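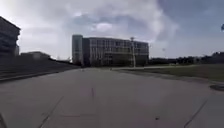
Why does rainwater run away from some ground and stay on other ground?
Water goes where the surface leads it. If the ground has even a small slope, the water follows it, and if the ground is level or has a hollow, the water waits there until it dries or sinks in.

Chapter 11
Water on Hard Ground
January. Text: the Sistlow schoolbook group

In the town of Giruvik there was once a market field of grass and clay. When it rained, a part of the water went down between the roots, and the rest came slowly to the river Cula. Later the field was paved. The same rain now reached the river much faster, and the cellars in the lower street became wet for the first time.

This chapter is about the water which cannot go down. We call it surface runoff. You have already met the word "soak" in the chapter on soils, and you will need it again here, so please read that page once more if you have forgotten it.

Two things decide how much runoff there will be. The first is the ground itself: sand lets water in quickly, clay slowly, and concrete almost not at all. The second is the rain. A soft rain that lasts all night can make less runoff than a short storm in the afternoon, even when the same amount of water falls.

Large paved places are therefore built with a fall, that means a small slope towards a drain. At the Rozīte bus yard the fall is 2 centimetres in each metre. The drivers do not notice it when they walk, but a ball put down on the ground will begin to roll.

Before you continue, go outside after rain and look for a puddle near your school. Draw its shape in your notebook. Then find the nearest drain and write down whether it lies higher or lower than the puddle. We shall use your drawing in section 2.

17 shares
Contact | Copyright Sistlow | Back to top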